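The Five Minute Breakfast

In Drernesstead the first bus leaves at 5, and most people take it without eating. Nahom Gidey wanted to change this habit on his own street.

He began in February with a small kitchen called Skiltine, which has 2 tables and one window. A bowl of oats costs less than the bus ticket. 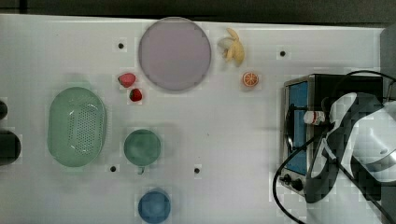

A round plate and a banana with its peel open.

By spring Skiltine was serving almost 200 breakfasts in a week. Gidey keeps the menu short and he cooks everything himself. "My mother told me that the morning is long if you are hungry," he says. He is now looking at a second place, near the Fendance market.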